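4 July 2021
I-seul Kwon

Notes on the cloth work, mostly so Silviu doesn't have to ask me again.

The question from Ileana was whether the Nila setup could take over folding and stacking for a small household, or for the rag bench at Merkevico, which goes through 400 shop cloths a month. My answer today is no for the rags and maybe later for the household. Picking up one flat item is fine. Picking up one item off a pile is where we lose the time. The fingers either take two layers or slide off the top one, and then the pile has shifted and the next plan is stale.

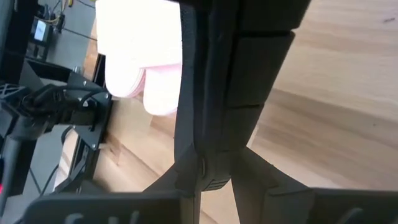
So-yul thinks the approach angle is the main problem. I think it is glare. White fabric on the pale tabletop washes out in the wrist view, and the edge finder has very little to hold on to. We could both be right. She wants to try 7 degrees more tilt before anyone touches the lighting, and I agreed to that order — one change at a time.

Viorica went through the old logs and pulled 1154 pick attempts. The labels are inconsistent before the Jundum update, so I would not quote a success rate from them. She is relabeling the double picks first.

A person still does this faster and doesn't need the pile squared up beforehand. If somebody has to straighten every stack for the arm, we haven't saved a chore.

To do: tilt test, then a darker mat under the pile. Ask Ileana if colored cloths are acceptable for the July demo. Cable ties are low, order more.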